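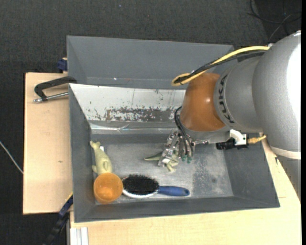 House Rules for the Picking Cell, in Pictures
Talluseo workshop, Aravena site
14 October 2026

Every robot cell has two sets of rules. One is in the binder, which is thick and has tabs. The other is whatever people do at ten past five when the next run is supposed to start at five. Since April we have been trying to get the two to overlap, and this page is our progress report. The binder version, known as Vamen, now fits on a card by the door. Nearly everyone has read the card. Several have read both sides.

Grasping into a bin, KUKA arm and multi-fingered hand

Rule 1. Clamp whatever the arm can push. A bin that slides a finger's width during a run will give you a beautiful set of results about a bin that slides. Check the clamps by hand. Looking at them sternly does not count.

Rule 2. Cables get slack, and slack gets watched. The yellow one loops back on itself beside the wrist, with the black bundle keeping it company. Before a new program, jog through the far ends of the motion at low speed and look at the loop instead of the fingers. The fingers are more interesting. We know.

Rule 3. Mix the objects. A soft grip on a toy dinosaur (or lizard, the debate is ongoing) tells you very little about a hairbrush lying bristles up. Put a cup in there too. Anyone who fills a bin with identical cubes must write "cubes" in large letters at the top of the report.

Rule 4. Leave the fallen where they fall. If an object rolls into a corner, that is now the test. Hands go in the bin only with the cell stopped and the key in your pocket, and "I was just straightening it" is not a category on the incident form. We checked.

Rule 5. Log the scrapes. The worn white panel at the back of the bin is allowed to look like that. New damage gets a line in the Noltach log at the end of the shift, with the program name next to it. Replace the bin after 2,000 cycles or when the wear starts confusing the vision system, whichever comes first.

Rule 6. Two people sign off a change of speed limit. The same person signing twice, in different pens, was tried in April.

Cards are in the tray under the door sign. Please stop using them as coasters.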